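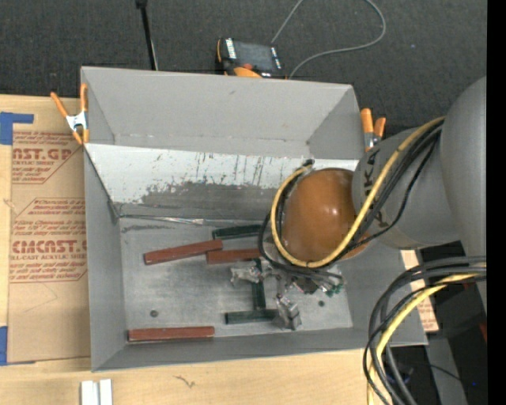
Bin clearing at the Plenisgate open day

Visit notes, December. Elspeth Leckie and I spent the afternoon in the handling lab, second floor, Flavthorpe building. The question we took with us was a narrow one: can an arm tidy a bin of mixed parts to a standard a shop floor would accept?

The test parts are plain rectangular blocks, reddish-brown and dark green, placed in a grey bin with a scuffed metal floor. Blocks that touch are the difficult case. A finger needs clearance on each side of the part, and where two green blocks meet at a right angle there is little of it. The bin is held with spring clamps so that its position stays fixed relative to the arm.

Yeison Huamán gave the figures for the current software: 1258 picks logged, with a target of 4000 before any trial outside the lab. Mean time per pick is 55 seconds. A person does the same job in 2. Parts close to the wall are attempted last, as the approach angle is restricted there.

Chrysoula Koutsoukos was asked about kitchen drawers and laundry. Her answer was that cloth is a separate problem and that drawers are still too cluttered for the present planner.

Our view is that unattended overnight sorting of rigid parts is plausible at this speed. Daytime line work is some way off, and housework further.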